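Furnishing a Shared Sitting Room with Used Furniture
Group report, Interior Planning II
Clifford Dufour, Jade Lévesque, Yoon-hee Hong

1. What we set out to do

Our assignment was to take one existing room and plan how it could be used by several people at different hours. We picked the front sitting room on the ground floor of Vostorley, a student residence with 16 residents. The room had been used mostly to get from the hallway to the back stairs. People ate in the kitchen and studied in their bedrooms, and the sitting room stayed dark most evenings.

We had a budget of $500 and were asked to keep as much of the original character of the house as we could. The house manager, Wayne Thibodeau, gave us two conditions. The wallpaper and the crown molding had to stay as they were, and nothing could be screwed into the woodwork.

2. Measuring and first plan

The room is 168 square feet. We measured it twice, as our first drawing put the doorway on the wrong side of the radiator. Jade made the floor plan at half-inch scale and cut out paper shapes for each piece of furniture we were thinking about. Moving paper around was faster than the software, and we stayed with it until the final drawing.

The trouble with the room is the doorway. Anything deep placed in front of it makes people turn sideways, and the light from the hallway is the best light the room gets in the morning. We wrote down one rule early on – keep a clear path from the doorway into the room – and then broke it a little with the desk, as explained below.

3. Furniture

The chaise longue came from Lekix, a secondhand store that clears out older houses. It has a dark wooden frame, a scrolled arm at one end and cream upholstery. Yoon-hee was against it at first on the grounds that cream would not last in a student house. We bought it anyway for $220 and put aside money for a fabric cleaner. A regular couch would seat more people, but the two we looked at were too deep for the spot and would have covered too much of the wall.

The desk with the curved legs was already in the house, in an upstairs storage room. We placed it by the doorway. It takes up part of the path, but it gives the room a place to work that isn't a lap or the floor. The monitor on it belongs to the residence.

All of the wood in the room is dark or reddish brown, including the door frame and the turned post. We thought about painting the desk a lighter color to break this up. After a test on a scrap board we dropped the idea. The pale striped wallpaper and white ceiling already do that job, and a painted desk looked out of place next to the chaise.

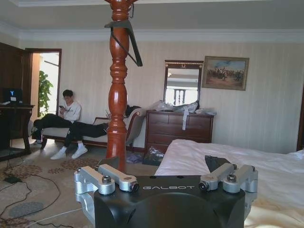
Figure 1. The sitting room with the chaise longue in use and the desk near the doorway.

4. How the room was used

In April we left a sign-in sheet on the desk and asked residents to write down when they came in, when they left and what they did. Tanner Lemieux, who lives on the second floor, reminded people at dinner, and without that the sheet would have been close to blank. After we crossed out entries that were missing a time, it gave us a total of 906 minutes of use.

Most of the entries were short. People sat down for ten or fifteen minutes between classes, usually with a phone, and then went upstairs. The desk was used less often but for longer at a time, mainly after 8 p.m. Only one entry was from a group, who brought in kitchen chairs and took them back afterward.

The chaise was more popular than we had planned for. Residents wrote that they liked being able to put a leg up. Two people asked for a small table within reach of it, and we agree that one is missing.

5. Problems

The sheet depended on people remembering it, so the real figure is probably higher. We also have no numbers from before the changes, only what residents told us, and can't say exactly how much the use went up.

The evening light is still poor. We bought one Tonum floor lamp for $65, tried it in two corners and returned it when the cord crossed the path both times. A table lamp for the desk would be a better choice.

6. What we would change

We would turn the desk so that its short side faces the doorway, buy a side table for the chaise, and spend what is left of the budget on the table lamp. Wayne has agreed to leave the furniture in place through the summer. Jade's final floor plan and the sign-in sheets are in the appendix.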